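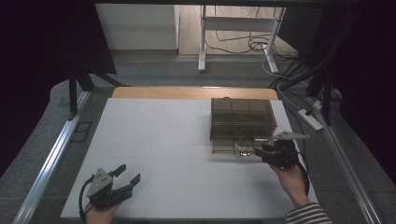 Rorovero opens second repair and reuse shop in Plamdale

December 2022

Household goods reseller Rorovero has opened a second shop in Plamdale, giving residents on the east side of town a closer place to drop off and buy used goods. The shop takes over the former Zitbridge hardware store, which closed in September.

The new site has 390 square metres of floor space, with sales at the front and a sorting area at the back. It employs 10 people, and Rorovero expects to add more staff once the furniture section is running.

Customers can bring in kitchenware, books, toys, small storage items, lamps and hand tools. Clothing and mattresses are not accepted at this location and should still go to the original shop. There is no charge for dropping off, and no booking is needed for loads that fit in a car boot.

Prices are set by category and marked with coloured stickers. Most kitchenware and books sell for less than $10. Larger items can be put on hold for 36 hours with a deposit, either at the counter or by phone.

The shop also has 70 lockers for hire. Small sellers can rent one by the month to store their stock – craft supplies and collectables have been the most common uses at the first shop. Locker holders get a key card and can come in during opening hours. 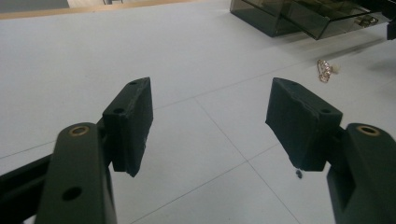
Getting there

The entrance is on the lane side of the building, with free parking behind it. A drop-off bay is marked beside the roller door. Please do not leave goods outside when the shop is closed.

About Rorovero

Rorovero buys, sorts and sells used household goods in Plamdale and neighbouring towns. Unsold items in working order are offered to local community groups before anything is sent for recycling.

Media enquiries can be made at the front counter of either shop.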